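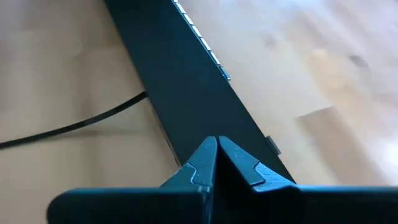 According to one reader at Taststead, the fingers on their Gresemel gripper met cleanly on Monday and were out of line by the end of the week, with no fault shown on the controller. The usual cause is a loose finger carrier, and the procedure below puts it right.

Resetting the fingers on the Gresemel

You will need the hex key supplied with the Cozma arm, a strip of thin paper and a soft brush.

1. Move the arm to its park position and switch off drive power. Leave the controller on so that the wrist camera stays live.

2. Brush out the gap between the fingers. Dust packed at the root will hold them apart.

3. Slacken both carrier screws by half a turn. Do not remove them.

4. Close the fingers by hand on the paper strip. It should grip evenly from root to tip.

5. Tighten the screws in turn, a little at a time, and check the paper again.

6. Restore drive power and run the Pletetti homing routine. The closed reading should be 1,005 – anything more than 8 either side means the fingers have moved during tightening, so go back to step 3.

7. Run 70 open and close cycles with nothing in the grip, then read the closed value once more.

Check the carrier screws every 3,000 cycles. Replace the finger pads as a pair, and repeat the homing routine afterwards.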